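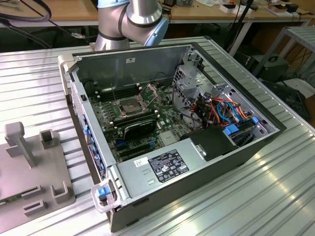

4. Setting up your Stirnard wallet

You need a wallet before you can buy, hold or transfer property tokens on Girnuvier. Have a photo ID ready and allow yourself enough time to finish in one sitting – the setup page does not save half-completed forms.

4.1 Create the wallet

1. Sign in to your Girnuvier account and open Wallets.
2. Select New wallet, then Stirnard.
3. Type a wallet name. It appears on your statements and can't be changed later.
4. Choose a password and enter it twice.
5. Write down the recovery phrase on paper, in the order shown.
6. Enter the words the page asks for and select Confirm.

Caution: Support staff can't see or reset your recovery phrase. Anyone who has it can move your tokens.

4.2 Verify your identity

1. Open Profile, then Verification.
2. Upload both sides of your ID.
3. Enter your name exactly as printed on the ID, including any accents.

Checks are done by hand. If your status still reads Pending after 3 business days, write to Kazimiera Wieczorek at the account desk.

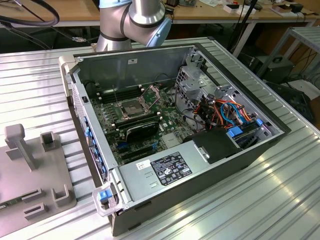
4.3 Add funds and make a test transfer

1. Select Add funds and copy the payment reference.
2. Send the money from a bank account in your own name. The minimum first deposit is $1,000.
3. When the balance shows in your wallet, open Transfer and send a small amount to your Girnuvier holding account.
4. Check that the status changes to Settled.

Note: Unverified wallets can receive funds but can't send them. Single transfers over $2,000 need a second approval code, sent to your phone.

Caution: Transfers can't be reversed – check the address before you select Send.

4.4 Link a property offering

Open Offerings, choose a building (Kanddale, for instance) and select Link wallet. Read the offering terms and accept them. The Buy button stays gray until the terms are accepted.

Last revised 2026-10-30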